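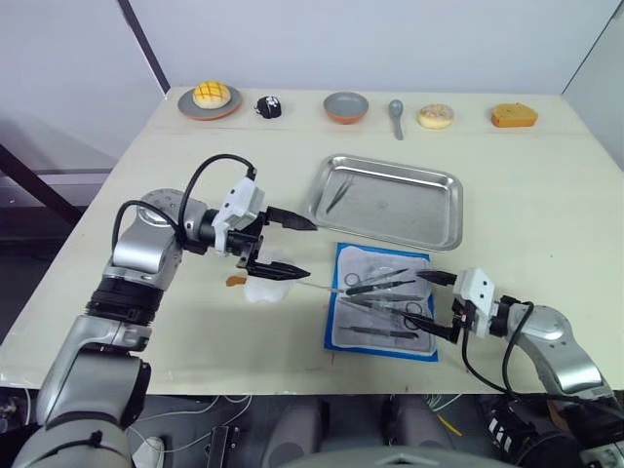
Phone drops to one bar on Wi-Fi since the October update, anyone else?
I have a Plomik phone (the cheaper one) and ever since the update it keeps falling off the 5 GHz network and crawling back on the slow one. I sat at a white table with a donut and a slice of cake in reach and tested it for a whole evening, so I'm pretty sure I'm not imagining it! Next to the router I get 32 Mbps, down from 1,000 on the old version. I tried forgetting the network, rebooting, and turning Bluetooth off. My laptop is fine. Do I have to do a factory reset? I really don't want to — I have 1,116 photos that aren't backed up yet.
Samira Fakhoury

2 answers

Plurnano
Don't wipe it yet! Mine did the same thing. Go to Settings, Network, Advanced and look for "Smart band switching." The update turned it back on for me. Switch it off, then forget the network one more time and rejoin the 5 GHz name by hand. If your router uses one name for both bands you'll have to split them first — on my Surkus router that's under Wireless, and it took a restart before the phone saw the second name. Speeds came right back up. I'd still copy the photos off over a cable tonight, it's maybe 40 minutes if your cable is an old one.

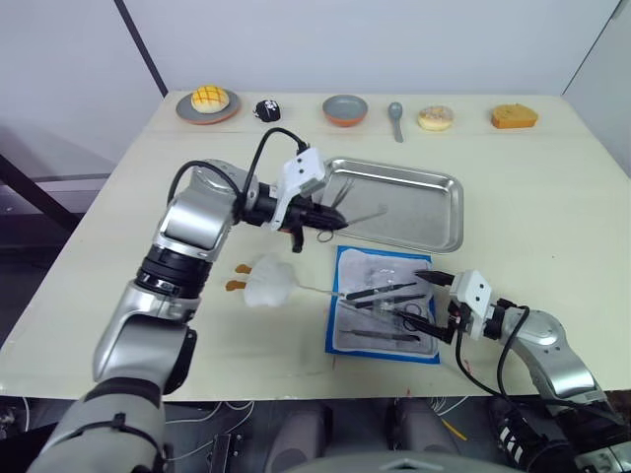

Melon bun on the plate, donut down the row by the spoon.

Luo
same problem, different phone. i just reset network settings (not the full reset, photos stay) and it was ok for a while and then it came back. waiting for the next update i guess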